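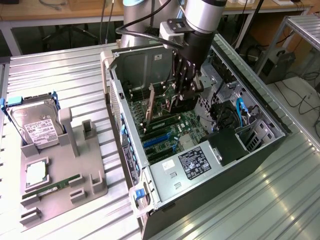 Second-hand computers: a progress report of sorts

The pile of donated desktop towers in the back room has now reached the windowsill, and Gordon Lemieux would like his windowsill back. We have therefore started opening them up. Of the 50 that came in before March, most will be stripped for parts, and a fortunate few will go home with somebody.

If you have never looked inside one of these older towers, it's a cheerful place. Somebody decided that every latch you're meant to touch should be blue, and I wish the same person had designed my dishwasher. Lay the case on its side, take the panel off, and there is the green motherboard with its slots, and the power supply with a label full of certification symbols I have yet to see anyone read.

Expansion cards are where people come to grief. A card wants to come straight up out of its slot. It does not want to be wiggled, coaxed or sworn at, though Naheed Rajput has tried all three. Undo whatever is holding the bracket first, and please look twice -- the retaining clip at the end of the slot is small and easily forgotten.
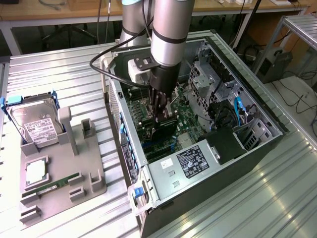 Cards go in the grey tub, memory in the antistatic bags, and cables in the Muketti biscuit tin, which is full. Please don't start a second tin. We had a second tin once and it became a colour-coded system, and then Ferdinand Schnyder left for Halifax and took the code with him.

Still wanted: small screwdrivers with their tips intact, and any keyboard that has not been near soup. We do not need more mice. We have about 200 mice.

The kettle goes on at 2, and the bench is free until supper.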